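# Packing candy and snack bags into a paper carrier

Last updated May 5, 2023

A paper carrier with a flat bottom holds a lot more candy than people expect, as long as it goes in with a little order. These are the notes I use for party bags, care packages and the box of treats that goes to the Drendmont street fair every March. None of it needs special supplies.

## Before you start

Wipe the table and let it dry completely. Paper picks up moisture fast, and a damp spot under the bottom fold is where most bags give out.

Open the bag all the way. Put your hand inside and push the bottom flat, then run a finger into each corner. Stand it up on its own. If it leans, the bottom fold isn't fully open, so push it down again.

Put the bag toward the back of the table and lay the candy out in front of it. Leave space between packages so you can pick up each one without dragging its neighbor along. It's easier to plan the layers when you can see everything you have.

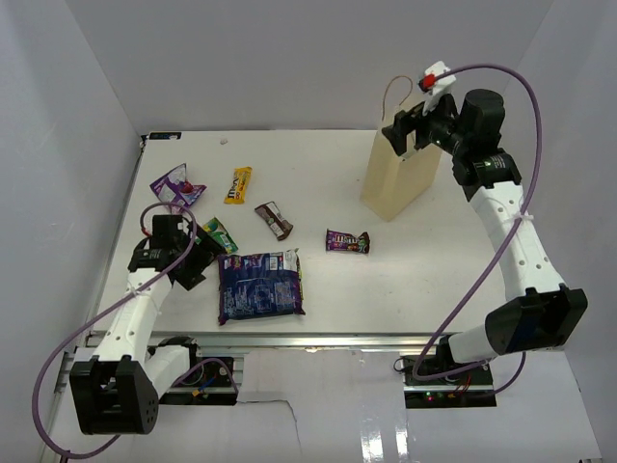

*Bag upright at the back, packaged sweets set out on the table.*

## What goes in first

Heavy and hard things go on the bottom. Boxed candy, tins and bars lie flat. If you have one big bag of wrapped candies, shake the contents level before it goes in – a lump in the middle will push the sides of the carrier out.

Next come the medium bags. Stand these on edge, like files in a drawer, with the seals pointing up. They take less room that way and you can pull one out later without emptying the rest.

Puffed snacks and anything that crumbles go on top. Don't press them down to make them fit. A sealed bag that's squeezed hard can pop at the seam, and then you have crumbs in everything.

Chocolate is the exception to the weight rule in warm weather. Keep it near the middle, with other bags on each side, and load it as late as you can. I won't leave it in a parked car for more than 30 minutes, even in spring.

## Keeping the bag from tearing

- Lower things in by hand. Dropping them from the top puts all the strain on the glued seam.
- Keep box corners away from the sides of the bag. Turn the box or put a soft bag between it and the paper.
- Fold the handles outward while you load so they don't get pinned under the candy.
- Stop when the contents reach the rim. A bag that's too full gets carried by its sides, and the handles end up doing nothing.
- For a heavy load, cut a piece of cardboard to fit the bottom. The back of a notepad works fine.

Twisted paper handles will take roughly 3 pounds without any trouble in my experience. Past that, keep one hand underneath. The Pastier bags I used to buy had a thicker patch where the handle is glued on, and the Clorwood ones are plainer but stand up better when empty. Either is fine for candy.

It helps to put a bright package at the top so people can see at once what kind of bag it is. I also turn the printed side of the top layer toward the opening.

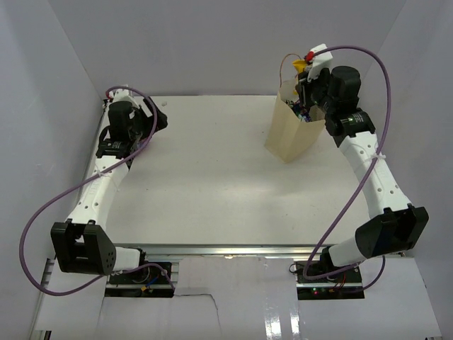

Mészáros wrote in to say that standing the bags on edge only works if the carrier is close to full, and that in a half-empty one they slump over on the first set of stairs. For small loads, Mészáros lays everything flat and rolls the top of the carrier down to meet it.

I've tried the rolled top since then and it does hold things still. You lose the use of the handles, so it's better for a bag that will ride in a box or on a car seat. Crumpled tissue in the gap also works if you want to keep the handles free.

## Storing packed bags

Keep them in a cool room, off the floor and out of the sun. Don't stack one on another. If you're making a lot of them – we did 43 for the last fair – line them up in shallow boxes so they hold each other upright, and write the contents on the outside of the box. Mint candy gets its own box, because the smell works its way into everything else after 3 days or so.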